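We use cookies to remember your preferences. Accept | Manage

Inna Lysenko
Jul 17, 2021 · 1 min read

Went to the Surkotham Kite Weekend. Parking was $7, paid to a teenager in a lawn chair who may or may not have worked there.

2/ The program promised a mass launch at noon. At noon there was no wind at all. A field full of grown adults stood holding string and looking at the sky like it owed them money.

3/ Wendy Lightfoot ran up and down the hill three times with a dragon kite. The dragon stayed on the ground. She got applause anyway, and I think she earned it.

4/ Lunch: the corn stand had a line of roughly 31 people. The salad stand had a man named Clive asking if we'd heard about the salad.

5/ Wind showed up at 4:29, just as they were folding the tents. Everything went up at once, including one of the tents.

6/ For ten minutes it was the prettiest thing I've seen all summer. Then two octopuses got tangled over the porta-potties and the announcer went quiet.

7/ Would go again. Would bring a hat, a chair and my own corn. 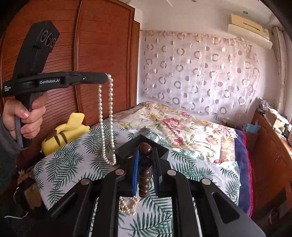
8/ Also the shuttle back is cash only, so plan for that.

© 2021 Inna Lysenko · Contact · Back to top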